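Potovari Residents' Forum
Board: Public Spending and Legislation
Topic: What should count as "capital works" in the levy renewal?

smoges
Posted May 2023

Members are asked to keep this topic to the wording of the levy renewal. The general discussion of the tax rate has its own topic and posts on the rate will be moved there.

The current measure allows levy money to be spent on "capital works and related facilities." The draft sent to the county by the finance office strikes the last three words and replaces them with "and such services as support the use of those works." I have read the draft twice and cannot find a definition of "services" anywhere in it. I would appreciate the views of members who have followed earlier renewals.

Sosina Moges
Moderator

ZwahlenB
Reply 1

Thank you for opening the topic. I oppose the change as written. A capital levy pays for things that are built and remain in place for many years: culverts, roofs, water mains. Under the new phrase a bus schedule, a training course or a staff position could be charged to the same account. Those may all be worthy expenses. They belong in the general budget, where the council has to defend them every year.

My further concern is the length of the term. The levy runs for 14 years. A service started in the second year with levy money will be treated as permanent by the tenth.

Beat Zwahlen
North Ward

e_serrano
Reply 2

I respectfully disagree with Mr. Zwahlen. The present wording has produced buildings that the town cannot afford to open. The Kutik Road senior center was completed on levy funds and is open two mornings a week. Nothing in the measure permits the money to be used for a person to unlock the door.

I would also point out that the phrase in the draft is narrower than he suggests. The service must "support the use of those works." A training course with no connection to a levy-funded building would not qualify.

Ermelinda Serrano

ZwahlenB
Reply 3

Mrs. Serrano's reading is a fair one, but it is a reading. "Support the use of" is not defined either. I would ask her which office decides whether a given course is connected to a given building. In the draft the decision rests with the same finance office that requests the money.

hayes.c
Reply 4

For the record, the earlier history is as follows. The first levy was limited to roads and drains. "Related facilities" was added at the first renewal so that the Panagiotou branch library could be included. The objection raised at that time was nearly the same as Mr. Zwahlen's, and the measure passed with 82 percent of the vote.

I take no position on the present draft. I would only caution both sides against treating the existing words as the original ones.

Ciarán Hayes

duarte_m
Reply 5

I attended the February hearing at the county building and took notes. The written comment period produced five submissions, of which one was from a contractor. The county attorney was asked directly whether wages could be paid under the draft and replied that the question would be "addressed in guidance." No guidance has been published to date.

Members should also be aware that the 700 signatures required to place an alternative wording on the ballot must be filed with the clerk before the council votes on the draft. After that vote, only the council may amend it.
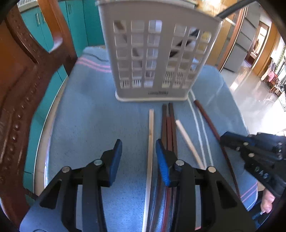 I have asked the clerk whether signatures collected on the old form remain valid. Her answer was that the form is being revised and that residents should wait for the new one. I consider this unsatisfactory, given the deadline, and have put the question to her again in writing.

Duarte Magalhães
Hukeo Neighborhood Association

e_serrano
Reply 6

I thank Mr. Magalhães for his notes. I was not aware of the attorney's answer and I agree that it is inadequate. I would support a sentence limiting services to the hours of operation of a levy-funded building, with a yearly cap. I would not support returning to the old wording.

ZwahlenB
Reply 7

A cap would meet part of my objection. It would have to be stated in the measure itself, in dollars or as a share of the levy, and could not be left to guidance. On the term of the levy my position is unchanged.

hayes.c
Reply 8

A share would be preferable to a dollar amount over a term of this length. The old drainage allowance was set in dollars and lost much of its value before the first renewal.

smoges
Reply 9

Two posts concerning the tax rate have been moved. Mr. Magalhães, please post the clerk's written reply in this topic when you receive it. Mrs. Serrano and Mr. Zwahlen are invited to submit proposed wording for a cap, each in a separate post, so that members may comment on the two texts individually.

Sosina Moges
Moderator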